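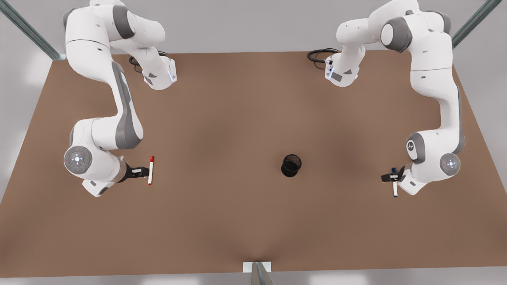 Call for participants: summer lotus counting at Trastwood ponds

We are looking for 13 people who like plants and walking to help us in July with a small study of lotus and water lily flowers. The study is prepared by Vemex, a nature and travel office in Acuña, and the results will go into a free guide for visitors.

The flowers open early and close again before noon, so the work is in the morning only. Each participant takes one part of the shore path and writes down which plants are in bloom, the color of the flowers and the time. Last summer we received 363 notes from visitors, but many were without a time and we could not use them.

What we ask:
- you are 18 or older
- you can come on at least 3 mornings
- you can walk 8 kilometers on flat ground, with pauses
- you can write short notes in English or Spanish

You do not need to know the names of the plants. We give every participant a printed sheet with drawings, and there is a short training on the first morning. Please bring your own water, a hat and closed shoes. Dogs must stay at home.

The work is not paid. We offer breakfast, the bus ticket from Grurnov and back, and a copy of the guide when it is printed.

To apply, write us a few lines about yourself and the mornings when you are free - a CV is not necessary. Applications are open until Fri 8 July. Everyone will receive an answer, also those for whom we have no place.

Vemex, Acuña office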